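Why is denim blue?

Ever look at your jeans up close? Blue on the outside, paler inside. Weird, right?

Denim is made of two sets of threads. One set gets dyed blue – the other stays white. They cross over and under, over and under, on a big machine called a loom. Mostly blue shows on the front. Jackets are made this way to, with metal buttons and a stiff waistband. 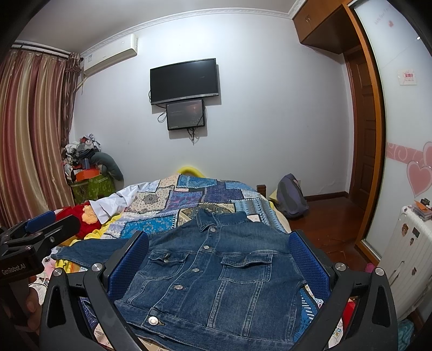

Now fold back a cuff on yours. See the white threads? Rub them. Feel the tiny slanted lines – thats called twill.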